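Open Day at Nallisard Shows How Robots Learn to Tidy Up

Nallisard, 30 January 2022

The training workshop Planano opened its doors to the public for the first time yesterday evening, and 159 visitors came to see how people teach robots to do small work at home. The company has 31 employees and moved to Nallisard in September from its old rooms in Trondthorpe.

Planano does not build robots. Its employees hold the gripper in their own hands and do ordinary work with it, such as picking up a cup or putting away clothes. A camera on the tool records everything, and the recordings are later used to teach a robot arm the same movements. Much of the work is done in normal rooms and not in a laboratory, so that the robot will later know what a real bedroom or kitchen is like.

The evening started with a short speech by Raimo Riihimäki, the manager of the workshop. He thanked the town for the warm welcome and told the visitors that the company has made 1590 hours of recordings since it came to Nallisard. After this the guests were divided into groups, and each group could follow the work on a large screen and ask questions to the people who do it every day.

The most popular subject was small things. Hair ties, bracelets and thin chains are difficult for a gripper, Teemu Heiskanen explained to his group. A box or a bottle has a clear shape and stays the same when you press it. A bracelet changes its shape each time, and it can slip away to the side when the jaws close. The operator must come from the right direction and close the jaws slowly -- if he hurries, the piece jumps and he must begin again.
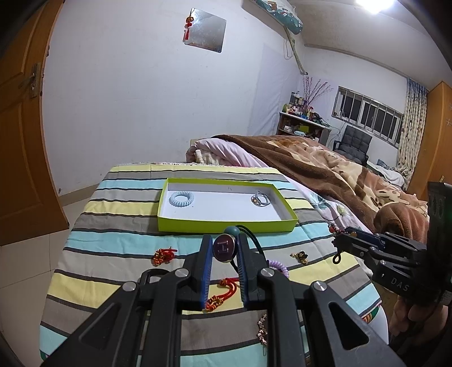 Hertta Koskela had expected something faster. She told us that she could clear such a table in one minute with her own fingers, and she asked Heiskanen why anyone would want to wait for a machine to do it. Her grandmother, she added, has weak hands and cannot pick up a necklace any more, and for her a slow helper would still be a good helper.

Heiskanen answered that speed comes later. First the robot must learn where to take hold of a thing and how hard to press. He also said that the operators themselves need practice. A new employee works for 2 weeks with large and soft objects before he gets jewelry or anything else that is easy to lose.

In the second part of the evening visitors could try the tool themselves. There was a long line for this, and the workshop had to stay open later than planned. Children were often better than their parents, perhaps because they were not afraid to fail. Heikki Koskela tried with a string of beads and got it on his fourth attempt. His arm was tired afterward, he said, and he now has more respect for those who do it for a whole day.

Some visitors also had questions about privacy. When recordings are made in a home, a lot of private life can be seen in the background. Riihimäki replied that the company always makes a written agreement with the people who live there, and that they may ask to have a recording removed. He was not able to say how long the recordings are kept by the customers who buy them, but he promised to put an answer on the company's website.

Jarmo Lahtinen, who teaches at the Amundsen vocational school, came with a group of students. He thinks that this kind of work can be a good first job for young people who are interested in technology but do not want to sit in front of a computer all day. The school and Planano are now talking about practice places for the students, but nothing is signed yet.

The workshop wants to hold another open day in September. It will then have more tools for visitors to try -- and more time for each group, as several guests asked for this when they left. Entrance will again be free, but people will need to write their name on a list before they come. Schools and clubs that want to visit as a group can contact the workshop office already now.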